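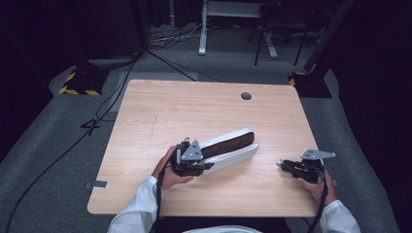

Home Projects Year 2 Materials and Product Design Reports Contact

A hard-wearing case for small items: project report
2025-12-23

1. Background

Our brief was to look at an everyday container and suggest how it could be made to last longer. We chose the long, narrow kind of case that people use for glasses or pens. These are cheap to make and are often thrown away when the lining comes loose, even though the shell is still sound.

The work started in June with a short survey at the Waseswood site. We had 145 replies. Of these, 47 people said they had thrown out a case in the past year. The most common complaint was the lining, followed by the lid not staying shut.

2. Method

We compared 2 designs. The first, which we called Mabula, has a lining glued along its whole length. The second, Leltach, has a lining that is only fixed at the rim and can be taken out and washed.

Each case was opened and closed by hand on an ordinary table, then checked for marks on the shell and for lifting at the edge of the lining. We stopped at 275 openings for each design. The plan was to do more, but we ran out of time in the workshop. Lining fabric was supplied by Dolto as offcuts, so the colour was not our choice.

3. Results

The Mabula lining began to lift at one end roughly halfway through. It did not come away completely. The Leltach lining stayed in place at the rim but bunched up in the middle, and it had to be pushed flat several times - this would annoy most users.

Glossy shells showed fine scratches sooner than matt ones. Pale colours hid them better than dark colours did. Dust showed up more on the dark fabrics, particularly in the corners.

4. Problems

Different members of the group opened the cases with different amounts of force, and we did not measure this. The survey also left out a question on price, so we cannot say whether people would pay more for a washable lining.

5. Next steps

We would like to try a removable lining with one fixing point in the middle. The rounded ends also need a better pattern - the fabric creases there however carefully it is cut. A paper template has been drawn up and is kept with the samples.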